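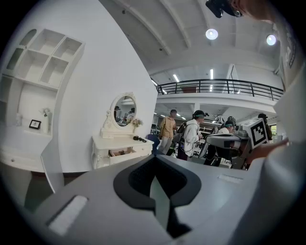
Kanamus 목록은 방 안의 가구와 작은 물건을 어디에 두고 어떻게 부를지 정해 둔 자료입니다. 방마다 파일이 하나씩 있고, 이 문서는 그중 흰 화장대 방에 대한 설명입니다. 방 이름은 제일 눈에 띄는 가구에서 따왔습니다. 곡선 다리에 소용돌이 장식이 있는 흰 화장대이고, 위에 타원형 거울이 얹혀 있습니다. 거울 오른쪽의 연분홍색과 흰색 꽃은 '장식' 항목에 넣고, 서랍 안의 물건은 '수납' 항목에 넣습니다. 벽 선반은 칸이 비어 있어도 칸마다 한 줄씩 적습니다.

버전
2018년 6월 22일 기준. 다음 수정은 7월에 올립니다.

파일 구성
furniture.csv: 가구 이름, 색, 벽에서의 위치
items.csv: 물건 이름, 놓인 가구, 항목 구분
notes.txt: 표에 넣기 애매한 내용

items.csv의 열
name: 물건 이름. 한국어로 쓰고 상표명은 쓰지 않습니다.
on: 물건이 놓인 가구. furniture.csv에 있는 이름과 글자까지 같아야 합니다.
group: 장식, 수납, 기타 중 하나.
state: 서랍과 문에만 씁니다. 닫힘, 조금 열림, 열림.
checked: 마지막으로 확인한 사람의 머리글자.

이름 붙이는 규칙
가구는 색을 먼저 쓰고 종류를 뒤에 씁니다. '흰 화장대', '흰 수납장' 식입니다. 같은 종류가 두 개 이상이면 문에서 가까운 쪽부터 번호를 붙입니다. 거울은 화장대에 붙어 있어도 따로 한 줄을 씁니다. 예전 Fumham 목록에서는 화장대와 거울을 한 줄로 합쳤는데, 거울만 찾을 때 검색이 되지 않아 나눴습니다.

액자는 크기와 상관없이 '액자'로 적고 테두리 색을 괄호에 넣습니다. 작은 조각상은 재질을 확인하지 못했으면 재질 칸을 비워 둡니다. 짐작으로 도자기라고 적은 줄이 3개 있었고 이번에 모두 지웠습니다.

정리 순서
1. 화장대 상판에서 장식이 아닌 물건을 치웁니다.
2. 서랍을 열어 안을 확인하고 items.csv를 고칩니다.
3. 서랍을 끝까지 닫고 state를 '닫힘'으로 바꿉니다.
4. 벽 선반은 위 칸부터 아래로 봅니다.

알려진 문제
아치형 칸의 이름이 아직 정해지지 않았습니다. 지금은 '선반 왼쪽 위'로 되어 있고 Darkamitz 쪽 표에는 '벽감'으로 들어가 있습니다. 두 표를 합칠 때는 '선반 왼쪽 위'를 따릅니다.
곡면 벽에 붙은 가구는 '벽에서의 위치' 값이 정확하지 않습니다. 왼쪽, 가운데, 오른쪽만 씁니다.
items.csv 8행과 10행은 on 값이 비어 있습니다.

수정 요청
Catríona Nic Giolla에게 보내 주세요. 파일 이름과 행 번호를 같이 적어야 합니다.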